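2021年度 学生プロジェクト活動助成 進捗報告書(第2期)

課題名:双腕ロボットによる日用家具の姿勢変更および組立補助動作の習得
実施主体:Pillitau工科カレッジ ロボット工学クラブ 双腕班
助成元:Olwood教育振興基金
報告日:2022年4月2日

1. 本報告の範囲

第1期報告では、双腕機の立ち上げ、遠隔操作系の構築、把持対象の選定までを述べた。本報告は第2期の作業、すなわち樹脂製スツールを対象とした両手協調動作のデモンストレーション収録、収録データの整理、および模倣学習による初期モデルの評価を対象とする。予算執行状況は別紙の収支表に記載し、本文では計画から変更のあった費目のみを第6節で扱う。

2. 第2期の目標と達成状況

申請書に記載した第2期の目標は次のとおりである。

(1) スツールを対象とする基本動作の定義と操作手順書の作成:完了
(2) 基本動作ごとの遠隔操作デモンストレーションの収録:完了(一部再収録予定)
(3) 収録データの品質基準の策定と選別:完了
(4) 初期モデルの学習と実機評価:実施中

(4)については、計算機の利用枠の確保が当初計画より遅れたため、実機評価の一部を第3期に持ち越す。全体計画への影響は軽微と判断している。

3. 作業環境

作業台の天面は黒色の布で覆っている。白色の対象物との輝度差を確保し、輪郭の検出を安定させることを目的とした措置である。ただし使用中の布は光沢が強く、しわの部分に生じる反射が画像上で細い白線として現れる。輪郭抽出の段階でこれを対象物の縁と誤る例が確認されており、艶のない布への交換を第3期の初めに行う。

遠隔操作には、クラブで開発中の操作系Flimovを使用している。操作者の左右の手の動きを各アームの手先姿勢に対応させ、グリッパーの開閉は別系統の入力で行う。第2期では、操作入力と画像の時刻合わせの処理を書き直した。旧版では長時間の収録で両者のずれが蓄積していたが、新版では収録単位の先頭で基準時刻を取り直すため、蓄積は生じない。

収録時の視点はロボット頭部の高さに相当する位置に置いた。手元と対象物を同時に視野に収められる反面、対象物の一部が近距離で視野を横切ると、その背後の情報が失われる。スツールの脚はこの影響が特に大きい部位である。

4. 収録作業の内容

対象動作は、倒れた状態のスツールに対する両手操作に絞った。構成動作は「接近」「縁への当接」「支持」「引き起こし」「離脱」に分けて定義した。片手を座面の縁に当てて対象の滑りを抑え、もう一方の手を次の接触点の付近で待機させる方式を標準とし、両手を同時に接触させる方式は比較用として少数の収録にとどめた。

標準方式を採った理由は二点ある。第一に、両手同時の接触では左右の力の釣り合いを操作者が視覚のみで調整する必要があり、操作者間のばらつきが大きい。第二に、布の上では対象が容易に移動するため、先に一方の接触を確定させた方が後続の動作の開始位置が揃う。
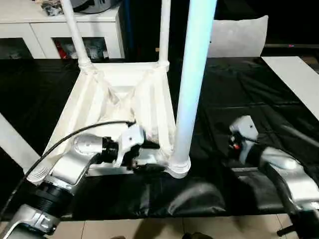 図1 倒した白色スツールに対する両手操作。左グリッパーは座面下側の縁に当接、右グリッパーは非接触。

樹脂製の座面は裏側にリブと凹部を持ち、縁の形状も一様ではない。このため、指先をどの部位に掛けるかによって支持の安定性が変わる。予備収録の段階では接触点を操作者の判断に任せていたが、同一の初期姿勢に対して接触点が大きく分散し、学習データとして扱いにくいことが判明した。手順書の改訂版では、脚の付け根に近い縁を第一候補とし、そこに到達できない場合に限り他の部位を選ぶこととした。

収録は34回行い、品質基準を満たした29回分を学習用データとして採用した。採用しなかった収録の主な除外理由は、指先が縁から外れた後に操作をやり直したもの、および収録開始時にグリッパーが視野外にあったものである。前者は失敗からの回復動作を含むため、破棄せず別の区分で保管している。

操作者は3名の交代制とした。各操作者は収録に先立ち、同一の練習課題を手順書に従って実施している。操作の癖が特定の初期姿勢に偏ることを避けるため、初期姿勢の割り当ては操作者と独立に決めた。

5. データ整理と初期モデル

採用した収録には、構成動作の境界、接触の有無、使用した手の区別を付与した。境界の付与は班員が手作業で行い、別の班員が照合している。判断が分かれたのは主に「縁への当接」と「支持」の境界であった。手先の動きがほぼ止まった時点を支持の開始とする規則を追加し、該当箇所を付け直した。

初期モデルには画像と各関節角を入力し、手先の目標姿勢とグリッパー開閉を出力する構成を用いた。力覚の情報は用いていない。これまでに実施した実機評価の所見を以下に記す。

・接近動作は安定している。学習データに含まれる範囲の初期姿勢であれば、指先は座面の縁の近傍に到達する。
・当接の成否は縁の向きに依存する。縁が手先に対して斜めになる姿勢では、指先が縁の外側を滑る傾向がある。
・近距離の脚が座面の大部分を隠す配置では、接触点の推定が不安定になり、手先が接近と後退を繰り返すことがある。
・待機側の手の位置は概ね再現されるが、待機時間は収録時より短くなりやすい。支持が確定する前に次の動作に移る例があった。

最後の項目については、接触の有無を明示的に推定させ、支持側の接触が成立するまで待機側の遷移を抑える変更を準備している。縁の向きに関する問題は、初期姿勢の種類を増やした追加収録で対応する。

6. 計画からの変更点

グリッパー指先の消耗が当初の想定を上回った。縁に指先を押し当てる動作の反復により、接触面の摩耗が進んだためである。これに伴い、旅費に計上していた見学会の経費の一部を消耗品費に振り替えた。変更については事前に基金事務局の承認を得ている。

配線については、アーム上部を通るケーブルが大きく弧を描くため、腕を高く上げる動作で引っ掛かるおそれが指摘された。第2期の動作範囲では支障は生じていないが、引き起こし動作の可動域を広げる前に固定位置を見直す。

また、申請時に予定していた木製スツールの収録は第3期に移した。質量と摩擦条件の異なる対象を同時期に扱うより、樹脂製で手順とデータ形式を確定させることを優先した。

7. 教育活動としての実施状況

本プロジェクトは新入部員の教育を兼ねている。第2期は、機体の始業点検、非常停止の操作、収録記録の付け方を共通の研修項目とした。非常停止の訓練は操作者だけでなく、機体の近くで作業する全員を対象としている。

班内の技術検討会は4回開催した。議題は順に、手順書の改訂、時刻合わせ処理の検証、品質基準、初期モデルの評価結果である。各回の資料はクラブの共有領域に保管しており、基金からの求めがあれば提出できる。

8. 第3期の予定

第3期では、作業台の布の交換、ケーブル固定位置の見直し、指先部品の交換を先に済ませ、その後に追加収録を開始する。追加収録では、脚による遮蔽が大きい配置と、縁が手先に対して斜めになる配置を重点的に扱う。改良モデルの評価は、初期モデルと同じ初期姿勢の組を用いて行い、構成動作ごとに成否を記録する。

6月に開催される学生競技会Quinlan杯の家具操作部門への参加を予定している。競技規則では対象物の初期姿勢が当日まで公開されないため、持ち越した実機評価は参加申込の前に完了させる。競技結果および評価結果の集計は、最終報告書に含めて提出する。

添付資料
別紙1 収支表
別紙2 操作手順書(改訂版)
別紙3 収録一覧および除外理由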